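Murnivine questions the "one strip does it all" promise

Sestthorpe, Dec 6, 2018 — Murnivine doubts that a bigger power strip ever tidied a room. The household storage firm is launching Pelus, a cord-sorting plan in eight steps. It asks buyers to clear the floor first and shop later — if at all.

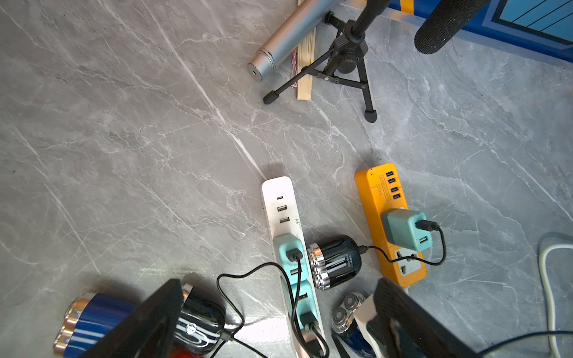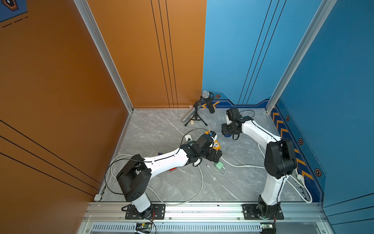
Price and availability

Pelus costs $11 and goes on sale in January. Murnivine makes no claim that it saves time.

Contact: Murnivine Press Desk, Sestthorpe | © 2018 Murnivine | Back to top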